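9/5/21

Koltham batch, day two of the dyeing. In at half eight, bath on by nine.

Picked up where I left off in April with the weld. The dried tops from Illby had been in the paper sack all that time and still smelled strongly of hay, so I assume they kept. Weighed out 100 g of wool per skein as before, four skeins, all scoured the day before yesterday and left in the mordant overnight. Alum at the usual strength. No cream of tartar this time – I want to see what the weld does without it before I go on blaming the tartar for the greenish cast on the last lot.

Tore the tops up by hand. The scissors leave too many hard bits of stalk, and these find their way into the wool however carefully the bag is tied. Soaked in warm water for an hour, then brought up slowly. The thermometer on the old ring reads high at the bottom and low at the top, so I stirred before each reading and took it in the middle. It sat just under a simmer for most of an hour. Strained through muslin twice. Liquor was a weak tea colour to look at, which had me worried, but April's looked the same and came out strong enough.

Added a small spoon of chalk. It went from tea to a proper sharp yellow almost at once. I keep forgetting to write down how small the spoon is. It is the one with the bent handle, level, not heaped.

Skeins in at 11.20:

Skein A – out after 20 minutes
Skein B – out after 40
Skein C – out after an hour
Skein D – left in to cool with the bath

A is a pale primrose, a bit patchy near the ties. B much better, even all the way through. C and B are so close that I had to check the knots to tell them apart. D still in at time of writing.

Patchiness on A is my own fault. I tied it in two places with doubled cotton and pulled it too tight, and with such a short time in the bath the dye never got under the ties. Figure of eight, loose, in future.

Water: used tap for all of this. The Vendow recipe sheet says rainwater for weld but gives no reason, and our butt is full of leaves at the moment. Tap here is hard, so the chalk may be more than it needs. Worth doing one skein with no chalk at all and one in filtered rain, same wool, same day, and laying them side by side.

Rinsed A, B and C in three changes of lukewarm water. First change yellow, second slightly, third clear. No soap yet. Hung on the rail by the back door, out of the sun.

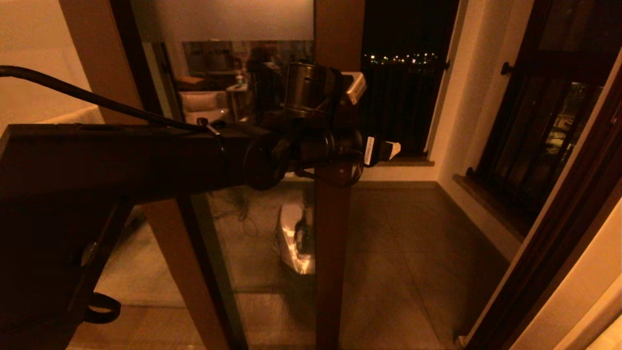 Fengying Shen's view, when she looked over these notes at lunch, was that the tartar had nothing to do with April's green and that I should be looking at the pan. She has had the same cast from an iron pot with chipped enamel, and says a chip the size of a lentil will do it. She would also leave the chalk until the wool is already in, half the quantity, and give it ten minutes before adding any more. Her skeins from the Tanasarn wool were done that way and they are a warmer yellow than anything of mine.

Went and looked. The blue pan does have a chip, under the rim on the handle side, with rust in it. That was the pan I used in April. Today's was the stainless one. So I have changed two things at once, the pan and the tartar, and can't say which of them got rid of the green. Annoying. The blue pan is now marked for iron-modified baths only, tape on the lid.

To sort it out: one skein in the stainless with tartar, everything else as B today. If that comes out clean then it was the pan.

Stock after today: 287 g of weld left in the sack, enough for a couple more baths at this strength. Alum getting low. The Koltham wool takes the colour well but felts if you so much as look at it, so no wringing, and don't lift it out of a hot bath into a cold rinse.

Lightfastness: cut a short length from each of A, B and C, wound them on card, half covered with foil. Cards go in the south window. D to be added once it is rinsed. Check in a fortnight and again after a month.

Exhaust bath kept, lid on, labelled. Might take a pale skein off it, or go over some of the weak indigo pieces for green.

D came out at 4.10. Deeper than C, slightly brassy, no green in it. Rinsed and hung with the others. Would use the 40-minute timing for the main lot all the same, as D has started to felt at one end.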